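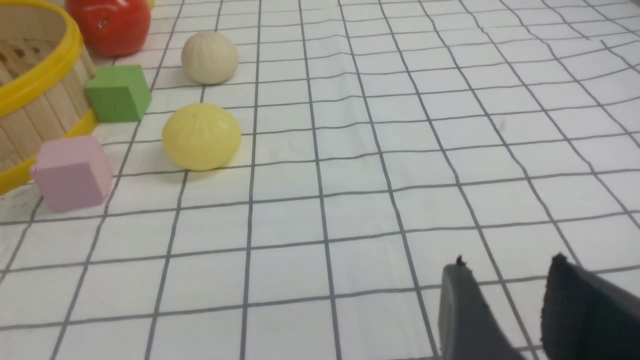 Bamboo steamer smells musty after storage – can I save it?
Posted by Violeta Cáceres in Kitchen and Home

I have a bamboo steamer which I bought two years ago in a shop in Hendby. I used it often for buns, and then from September it stayed in the cupboard above the sink. Now it has a musty smell, mostly the lid. I do not see any mold, only a darker color on one side. I washed it with hot water and the smell became weaker, but the next morning it was the same.
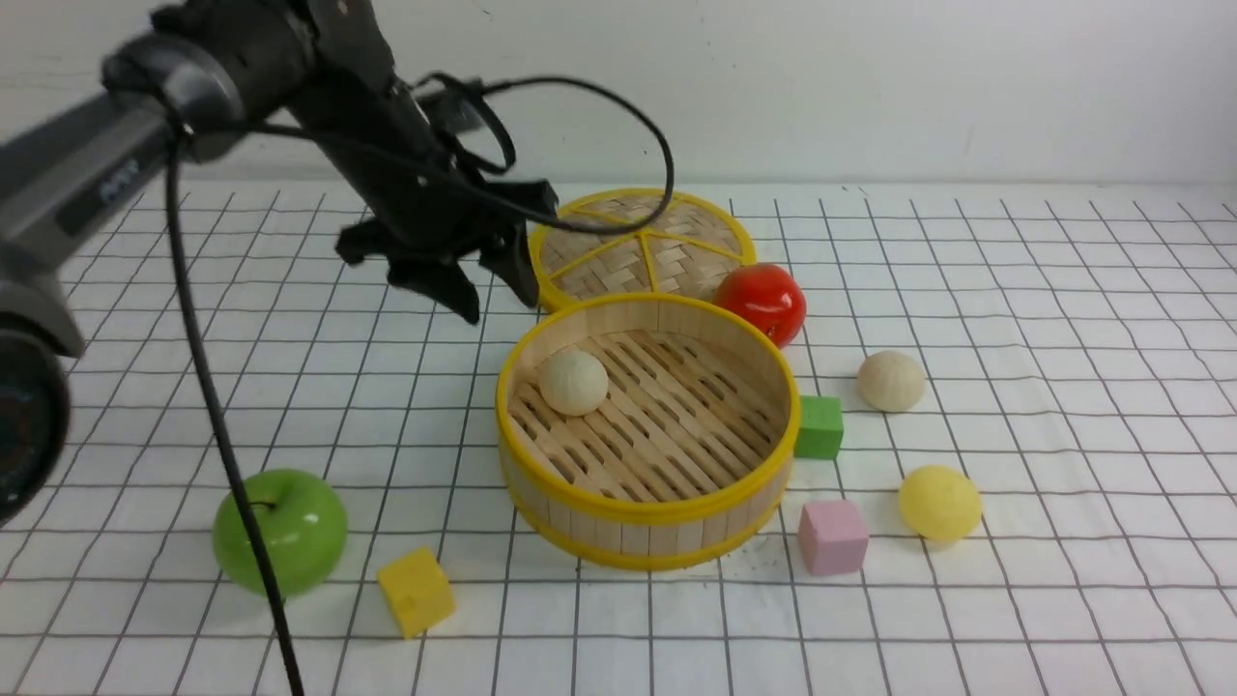 I did not use soap, as my aunt told me the bamboo drinks it. Is this correct? Also I would like to know if vinegar is safe, or if the buns will taste of it. Thank you in advance for your patience with my English.

Maximiliano Retamal
Your aunt is right about soap. Mix one part white vinegar with 3 parts water, wipe every side, and leave it 20 minutes. After this, steam it empty over boiling water for another 20 minutes. Then comes the part people do too fast – the drying. Stand the lid on its edge near a window, and do not put it back in the cupboard for two days. I did this with mine and the buns did not taste of vinegar. If the dark place becomes fuzzy, please throw the steamer away.
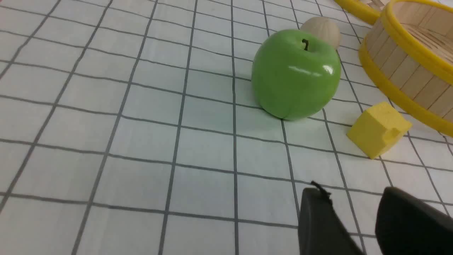 Tamsin Partington
just buy a new one, they're cheap. Or put half a lemon in the water when you steam it, worked for me. Wouldn't keep it over the sink again though, mine went the same way.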